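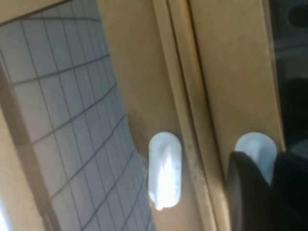
Floor meeting, finishing and packing crew
Notes by me again, because I lost the draw again

Present: the whole day crew, two from evenings (thank you for coming in early, you two), Eifion Kemeys from the office, Ruan Ngcobo for the robot side of things. Apologies from Pimby, who had a truck to meet and sent a list of complaints in their place. I've worked those in where they fit.

We started at 2, or a bit after, once somebody found the other bench.

1. Last month's minutes

Agreed, with one fix. I wrote that evenings "wanted" the later break. They want it known that they accepted the later break, and that there's a difference. Fixed.

2. Where we are with the handle checks

Ruan went first. For anybody who missed the March meeting, the arm is being set up to do the open-and-close check on the small cabinets, the job that has been ours by hand for as long as I've been here. It goes for the handle, opens the door, closes it again, and moves on to the next one. The white handles are what it's being taught on. Ruan says the pair of doors side by side is harder than it sounds, with the two handles so close to the middle seam, and the fingers have to come in at a decent angle or they shove the door instead of taking hold of it.

I asked what happens when it shoves. Ruan said it stops and waits for a person. I asked which person. That got a laugh, but I meant it, and we came back to it under item 4.

Pimby's list says the arm is slower than any of us. Ruan agreed it is, for now, and said speed isn't what they're working on this month. They want the grip right first. Eifion added that the office is not expecting numbers out of it before summer, and I'm writing that down word for word so I can wave it at people in June.

A couple of folks from days said they like having it take that check, and I have to say I'm with them! My thumbs have opened a lot of little doors. Evenings weren't so sure. Their point was that when you open the door yourself you feel things, like a hinge that drags or a handle with a bit of play in it, and you'd never have put that on a form because you just fixed it as you went along. Ruan asked if they would write some of those down anyway. There was some grumbling, then a yes. The notebook will live on the hook by the glue cupboard. Please use words, not just a sad face (you know who you are).

3. The bench surface and what's allowed on it

This one ran long. Ruan wants the grid surface kept clear apart from the piece being worked on. That means no cups, no tape guns, no phones, no gloves put down just for a second. The lines are there so the setup can be checked against the same spots each time, and anything extra lying around makes for a lost morning.

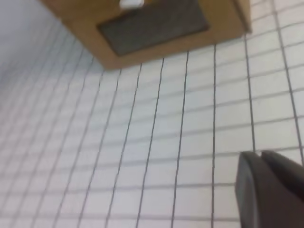
Days said fine, but then where do we put our things? We used to have that whole bench. It's a fair question and I was glad it got asked before I had to ask it. Eifion offered a rolling cart. We asked for two. Eifion said one now and the second when the Conar order is out the door, and I've put that down as a promise, whatever Eifion calls it.

Also on the surface: please don't wipe it with the orange stuff. Plain damp cloth only. Evenings didn't know, and it isn't their fault, there wasn't a sign. I'm making the sign.

Somebody brought up smudges on the door fronts. We all wipe down before packing, that hasn't changed, and it stays with people. Ruan was clear that the arm does not clean anything and there's no plan for it to. So if you find a mark near a handle, it's yours to deal with, same as ever.

4. Who looks after it

Back to my question. Right now, when the arm stops, whoever is closest walks over, and whoever is closest is usually in the middle of packing. Pimby's list had this at the top, underlined.

We talked it through and landed here. There will be one named minder per shift, on a rota, and the minder doesn't carry a packing count for that stretch. Turns are 30 minutes to begin with. Days thought that was too short to settle into and evenings thought it was plenty, so we'll try it as is and talk again next time. Training is with Ruan, in groups of 4, and it's on paid time. I asked Eifion to say the paid part twice, which he did, quite graciously.

The minder can stop the arm at any time for any reason and doesn't have to explain it to anyone afterward. Ruan said that one without being asked, and it went down well.

5. Jobs

The big one, so I'm sorry it came fifth. Eifion said hours are not being cut on account of the arm. The Prulik range needs more hands in packing and that's where the freed-up time is meant to go. Evenings asked for it in writing. Eifion will put up a letter before the next meeting. We also asked whether minding counts toward the skills grade, and he didn't know. He's going to find out, and I'm going to keep asking him at the coffee machine until he does.

One of the evening crew said she'd been through this at her last place and the letter there was lovely and lasted a year. No reply to that really, but she wanted it in the notes, so here it is.

6. Any other business

Job 1821 is still missing its hinge covers. If you've seen a small box of them, please say so, no questions.

The Cáceres samples go back this week. Don't pack them with regular stock.

The fan over station two rattles. Reported, and reported again.

To do
Ruan: training groups, first list up on the board
Eifion: cart, letter, answer on the skills grade
Me: sign, notebook, rota draft
Everyone: cups off the grid

Next meeting same place, same time, and somebody else is taking notes.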